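Home Tickets Knowledge Base Facilities Contact

Ticket 2728: Packaged items and unpackaged items mixed at receiving table
Location: Urkham building, receiving room
Opened by: Ga-eun Na
Assigned to: Han-gyeol Ham
Opened: 2023-03-18
Status: Closed

Reported issue
The shelf list for the receiving room shows 28 small boxed items. The requester was unable to match two entries on the list to anything on the shelf. Both entries carry the same short title, "black box, small," with no further detail. The requester asks that the entries be corrected before the quarterly transfer to the Hudec storeroom.

Initial response (H. Ham)
The two entries were created under the old intake form, which allowed a free-text title and did not require a brand or a condition. Ticket 1249 raised the same problem in October and was closed without a change to the form. The items should be looked for on the receiving table as well as on the shelf, as goods are often left there after sorting.

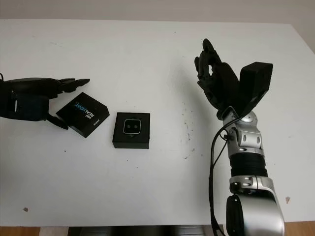
Please note that color and size are not sufficient to identify an item. Where the package has a printed name, the name is to be entered exactly as printed, in capitals if it is in capitals. Where no lettering can be found, the entry should state "no visible lettering" and give one plain feature of the top face.

Update (G. Na)
Both items located. The first entry has been retitled "REALSENSE, small square package, black." The second has been retitled "Black square box, two small round lenses on top, no visible lettering." I have not entered a model for either one. The purchase record from Ledico covers several orders on one page and does not settle the question.

Update (H. Ham)
Titles approved. Please leave the model field blank until the purchasing office replies. An estimate should not be entered in that field, even with a question mark.

The label printer rejected the second title on the first attempt. Labels on the Cindudum stock accept a single line only, so the printed label now reads "Black box, two lenses" and the full title remains in the list.

Resolution
Shelf list corrected and labels reprinted. Brand and condition are now required fields on the intake form. The request for a model number has been moved to purchasing and will be tracked there.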